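Somcombe Evening Classes – Household Skills, Session 17
**Folding, and the things that refuse to be folded**
Handout, revised August 4, 2022

Bring to this session: one shirt or top you wear, one you avoid ironing, and a table if you don't trust ours. Room 21, up the back stairs. The booking system calls it the Clastuvine Suite. It is a room with a sink.

## 1. Before you fold

Most folding goes wrong before any folding has taken place. A garment comes off the line or out of the basket as a heap, and the natural instinct is to start doubling the heap over until it is small. You will get a small heap.

So the first job is to find out what you've got. Look for, in this order:

- the collar or neckline
- a shoulder seam
- the hem
- anything that dangles (see section 3)

Once you have two of these you can work out the rest. If you can't find any of them, pick the thing up by whatever comes to hand and let it hang. Gravity has been sorting laundry for longer than this course has.
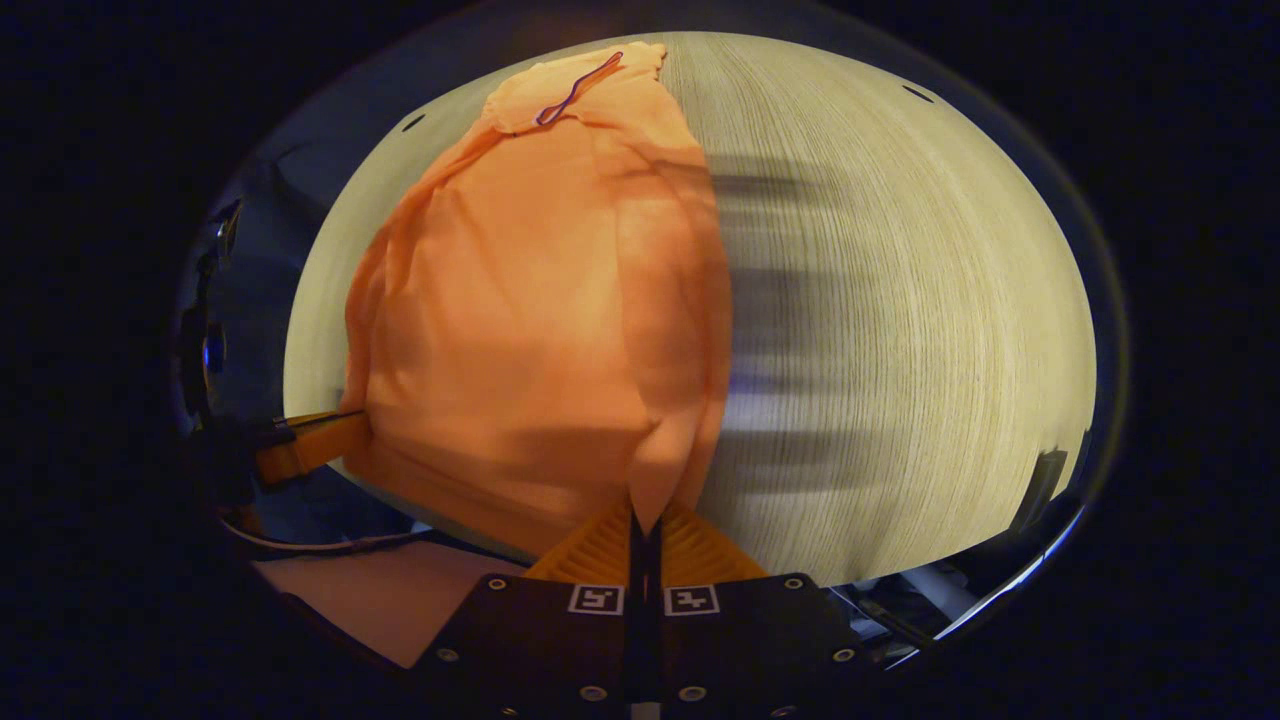
Pick up by an edge if you can. A pinch in the middle of the cloth brings up a point with everything else trailing from it, and you then have to put it down and start again, usually in the same place. Two shoulders are best. One shoulder and one side of the hem will do.

## 2. Flattening

Lay the garment face down. Smooth from the middle outwards with the flat of the hand, not the fingertips. Long creases go first, short ones after. Some won't go at all, and that is what irons are for (Session 18, bring your own water).

The Dumitrescu fold, which we use from here on, runs as follows:

1. Sides to the middle, sleeves laid back along the body.
2. Hem up by a third.
3. Over again to meet the neckline.
4. Turn the whole thing face up and leave it alone.

Step 4 is where the April group lost most of its marks.

## 3. Cords, loops and ties

Drawstrings should be evened up and tucked inside before step 1. Hanging loops can be pushed in at the seam. If you can't tell which one you have, give it a gentle tug – a drawstring moves and a loop complains.

Don't tie bows. They look lovely and leave a lump through the next four shirts in the pile.

## 4. Homework

Fold one drawer. Leave it for a week and note what is still folded. Etano folding boards may be borrowed from the cupboard, code 3614, and should come back flat.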